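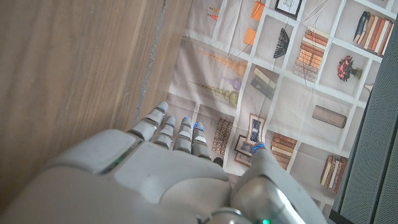
Wrist view of the hand over the bookshelf cloth, fingertip lights on.

Bunine 2 review: a good recorder with a planner attached

The sales page for Bunine says you can go from a bare arm and hand to a working pick routine in one afternoon. I have been reading sentences like that for a long time. I installed version 2 in October, on a single workstation, and kept it until I had an opinion. The afternoon claim is wrong. Some of the rest is better than I expected.

Bunine comes from Brukulness and costs 3000 dollars per seat per year. For that you get three parts: a perception module that takes a wrist camera feed and turns it into objects with poses, a motion planner for the arm and the fingers, and a timeline recorder that logs everything either of them does. You can switch the parts off separately. I recommend learning where those switches are on the first day.

Setup

The installer ran clean. Hand-eye calibration did not. The wizard asks you to move the wrist through 20 poses while the camera looks at a target, and it tells you at the end whether the result is "Good," "Fair" or "Poor." It doesn't show you a number unless you open the log file. I got "Good" on the first try with an error that I would have called bad, and the grasps came in visibly to one side. I ran it again with poses of my own choosing, more tilted than the ones it suggests, and got "Good" again with a result I could live with. Same word, two very different calibrations. Put the number on the screen.

For comparison I used Cistatia, the calibration tool I had before. It is ugly and has no wizard at all, but it prints the residual for every pose and lets you throw out the bad ones. I ended up calibrating in Cistatia and importing the transform. The import field takes quaternions with the scalar first. The manual says last. That cost me an evening.

Perception

Brukulness makes a lot of noise about "scene understanding." I don't know what that means and I don't think the release notes do either, so I gave it a hard surface. The cloth in the picture at the top is printed with shelves, rows of books, vases, picture frames and small ornaments. None of them can be picked up. It also has wrinkles, and from the wrist the whole print is tilted, with plenty of the contents lying on their sides.

On default settings, the module happily offered me grasps on a printed stack of books. It also proposed one on the woven basket, with a confidence bar close to full. The planner accepted both. I watched the preview with my thumb on the stop button, and the fingers would have closed on a fold of fabric.

To be fair, there is a depth check. It's off by default, in a submenu called Advanced Filtering, and once I turned it on nearly all of the printed objects went away. What stayed were detections along the creases, where there really is a little height and the print happens to agree with it. Raising the minimum height got rid of those, and also got rid of a flat washer and a thin pen that I put down on purpose. You have to pick. I can accept that, but the software ought to tell you that you are picking. The slider is labeled "Sensitivity," with no units.

I asked support why the depth check ships off. Jaxon Tremblay from their support desk answered the same day, politely, and said it slows down the detection loop on smaller machines. On mine I couldn't feel any difference. I would take a slower loop over a hand that goes for pictures of things.

The other weak point is the hand itself. When the fingers come into the wrist camera's view, which on a setup like mine is always, the module has to mask them out. It uses the hand model and joint angles for this, and the mask is decent on the palm and poor on the thumb. With the thumb spread wide, a strip of it leaked through and was labeled "tube." Makis Papadakis, who shares the bench with me, spotted this before I did, and he fixed it by growing the thumb mask in the config file. There's no control for it in the interface.

Planning

Arm planning is fine. It is also fine in Arroyo, which I already had, and Arroyo costs a good deal less. I gave both the same reach targets over the table and the paths looked alike. Bunine plans a bit faster when the target is open. When I boxed the target in on two sides, it gave up more often, and its message was "No solution," period. Arroyo at least tells you which link is in collision.

Finger planning is where Bunine is supposed to earn its money. The preset grasps (pinch, tripod, wrap) work and they look natural. Anything outside the presets has to be taught by dragging sliders, one per joint, and the sliders don't respect coupled joints. I could ask for a pose the hand can't reach, the preview would draw it, and the real finger would stop short with no warning. A planner that draws something the hardware can't do is only an animation tool.

The recorder

I liked this part, and I had ignored it for the first week. It logs camera, joint commands, measured joints and every detection on one timeline, and you can scrub back 30 seconds or a whole session. Every complaint above I was able to pin down in minutes with it. You can see the detection appear, see the planner take it, and see the joint command that follows. Export is to plain files with sensible column names. Files do get large, and there's no setting to log detections without video.

It also kept running when the perception module crashed, which happened twice, both times while I was changing the camera exposure.

Support and documents

Quick replies, thin manual. Half the pages still show version 1 menus. The scripting section has one sample and it doesn't run as printed — a missing argument in the third call.

Should you buy it?

If you already own Arroyo and have a calibration you trust, I can't see what the perception and planning parts add for 3000 dollars. If you are starting with nothing, it will get you moving in almost a week, as long as you turn on the depth check before you let it move the hand. I asked Brukulness whether the recorder would be sold separately. The reply was that they are "looking at packaging." I would pay for the recorder tomorrow. I let the trial on the full seat run out.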